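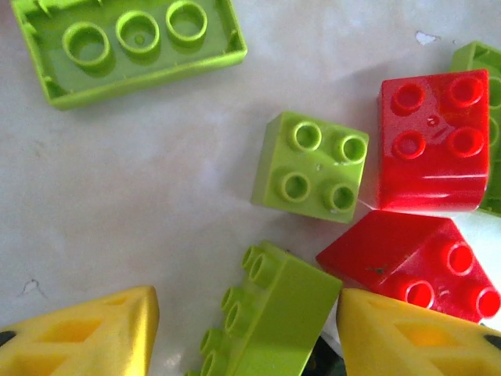
Brick sorting, from the wrist camera on Predovik. Lime green and red everywhere!

1/ Spent the morning on upkeep for our two-arm sorting cell and I am so happy with how it's behaving. A few notes for anyone running something similar.

2/ Fingers first. I love these yellow lattice ones, but the triangular cutouts collect dust, so they get a soft brush and a wipe. Then I check the fasteners by hand — no power driver, ever.

3/ Next, cables. Slack over each wrist matters more than I used to think. Too tight and the arm fights it, too loose and it snags on the motor housing. 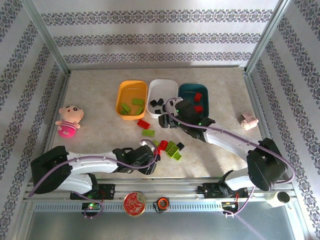
4/ Color order is orange-yellow bin for green, white for black, teal for red. We had the bins farther back until November, and Brittany Dufour talked me into measuring the reach properly. She was so right.

5/ After any cable work I run 72 slow picks before going back to full speed. If I get 6 misses I stop and redo the wrist camera calibration, which takes 12 minutes (coffee time!).

6/ Still on the list: wiping down the rail and labeling both boards. If you've found labels that stay put near warm electronics, please tell me which ones!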